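**FOR IMMEDIATE RELEASE**

# Hetholm puts hand-worn rigs up against its own teleop arms on cloth folding, opens results to outside labs

June 2021 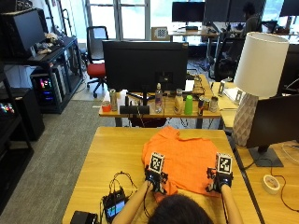
Hetholm today released the first results from a bench comparison of three ways to collect handling data for soft goods. Short version: for T-shirts, the hand-worn rigs were the ones operators wanted to keep using. For stiff things, boxes and so on, the picture is less clear and we say so in the report.

The comparison was run in Hetholm's own office lab, on ordinary desks, with ordinary clothes. No cage, no special lighting. Methods tested:

- **Gredeo** hand-worn rig, one per hand, with a marker cube on top for tracking by a fixed camera
- **Arkatus** two-arm teleoperation station, parallel-jaw grippers
- **Cheng** hand-held gripper, trigger operated, one in each hand

Same table, same shirts, same instructions for all three. Operators laid a shirt flat, folded in the sleeves, folded up the hem, then shook it out and did it over. Two sessions per operator per method, with a break in between that most people asked to make longer on the Arkatus days.

"Cloth is where grippers embarrass you," said Gholamreza Kordestani, who led the work at Hetholm. "With jaws you get one pinch per side and thats it. People fold with the flat of the hand, they hold one bit down while another bit moves. We wanted to know how much of that we were throwing away. Quite a lot, I'd say."

**What worked**

Fingers free to press and smooth. That was the main thing. Operators on the Gredeo rigs could pin the lower part of a shirt and straighten the collar without a second grab, and new operators needed very little coaching. Calibration per person is short, once the straps are right.

The Arkatus station gave the cleanest position data of the three, no argument there. It reads its own joints, so there's nothing to lose sight of. If the end goal is to replay on that same arm, it's still the easy choice.

The Cheng grippers were the quickest to hand over from one operator to the next. Pick up, put down, done. They did badly on collars.

**What didn't**

Marker tracking drops out when one hand passes over the other. We knew it would. Moving the camera higher helped, tilting the cubes outward helped more. It isn't solved and anyone planning to use this method should budget time for cleaning up the tracks afterward.

Cables. The Gredeo controller sits on the table next to the work and the leads are thin, and they get into the cloth if you let them. Hetholm now routes them back toward the operator's body and leaves slack at the wrist. A wireless version has been asked for.

Strap fit on smaller hands was poor in January, when the first trials were run, and those sessions were thrown out. The pads have been changed since and all the results released today use the new ones.

The Arkatus arms could not get under a hem lying flat on the table without bunching it. Softer fingertips improved this a little. Operators also found the delay tiring, even the ones who had used the station before.

**Still open**

The big one is whether hand data moves over to a robot hand well enough to matter. A human finger does things a jaw can't, so recording those motions is only half a job. Kordestani's group is working on a mapping to 2 different grippers now and will report separately. No claims on this yet.

"I'd rather put out the messy version than wait," Kordestani said. "Other groups are buying this equipment right now. If they're about to do cloth they should see our dropouts before they sign anything."

Hetholm has no financial tie to the makers of the equipment tested. All three systems were bought or rented at list price. Makers were shown the report ahead of release and given a chance to correct errors of fact; one correction was made, to a table of gripper opening widths.

**Availability**

The report, setup notes, mounting drawings for the marker cubes and a sample set of recordings are available on request at no charge, for research or commercial use. The full recordings will follow after the faces and screens in the background have been blurred. Labs that want to run the same test on their own hardware can ask for the shirt list and the operator instructions, which are one page. Please send results back, good or bad, we will add them to the next edition.

Visits to see the bench running can be arranged, small groups only.

**About Hetholm**

Hetholm tests and compares equipment for robotic handling, mostly grippers, arms, cameras and controllers, for companies that have to choose between them. It does not make or sell hardware.

**Press contact:** Gholamreza Kordestani, Hetholm. Interview requests by email prefered, please put "cloth bench" in the subject line.

###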